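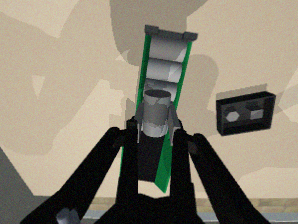

Notebook, November, after the 4:00 meeting

Well, the autograder and I have made our peace, more or less! Panya and I spent the whole afternoon on the sorting assignment for the intro programming class, and I want to get this down before I forget which version did what.

We ran all 50 submissions through Undeo with the new test set. First pass: 17 failed test 4, which seemed like an awful lot for a group that did so nicely on the warm-up. Panya opened a handful by hand and nearly all of them were perfectly good sorts that printed a trailing space after the last number (and our expected output didn't have one, my fault entirely). I changed the comparison to strip whitespace at the end of each line and reran the lot. Much happier numbers, though a few still fail on the empty list, and those I think are real mistakes.

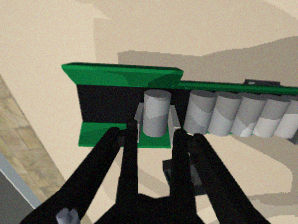

One gray cylinder apart from the row of five, green and black holder.

Bimla asked whether we should give partial credit when a student's comments show they understood the idea. I'd love to, but it means reading every one, so for now we're reading only the ones that scored under 30. Waraponn's section gets the same rule, must tell her.

Still to do: time limit for the slow recursive ones, a friendlier message when the code doesn't compile (the current one is downright rude), and ask Moataz where he put the old rubric. I looked in the Paisan folder and it only has last year's.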